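Ticket 17: Red caps shedding fibre
Site: Cosdale, finishing room
Raised by: Mahtab Shojaei
Assigned to: Babak Shirazi
Priority: normal
Status: open, awaiting supplier

Reported problem
Red baseball caps from the Stuvetti order are leaving red fluff on anything padded or dark that touches the outside of the crown. Lint was first reported by Cavness on the navy caps packed in the same carton. They have asked us to hold the remaining red stock until the cause is known.

Tuesday, 09:20, M. Shojaei
Pulled 20 red caps from the held carton. Wiped each crown once with a clean white cloth, dry. Fibre on the cloth every time. No colour left on the cloth apart from the fibres themselves, so I am treating this as loose surface nap and leaving dye transfer out of it for now. Navy caps wiped the same way gave nothing.

Tuesday, 11:45, B. Shirazi
Checked the inside as well. Sweatband does not shed when wiped. Label stitching is sound. Whatever is coming off is coming off the red outer fabric. Photo attached.

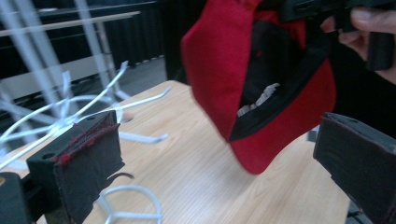
Red cap, opening towards camera. Black sweatband and white label inside; red fibres on the dark pad at left.

Tuesday, 14:10, M. Shojaei
Tried the following on caps from the same 20:
Lint roller, 2 passes over the crown. Wipe test afterwards still marked the cloth, though less.
Soft brush, front to back. Worse than before. Do not brush.
Steam, then left to dry on a block. Wipe test clean on the crown, slight fibre along the rim.
Steam looks usable as a rework but the rim needs a second go. Have not tested whether it holds after packing.

Tuesday, 15:30, B. Shirazi
Asked Ansari whether the red cloth was cropped after brushing. They are checking the roll record. Navy came from a different roll, so the comparison may not tell us much about the dye.

Workaround
Pack red caps separately, tissue between crowns. Keep them away from padded trays and foam. Clean any dark padding with tape before it is used for another colour.

Outstanding
Roll record from Ansari.
Repeat wipe test on 2 steamed caps after a night in the carton (MS).
Reply to Cavness once both are in (BS).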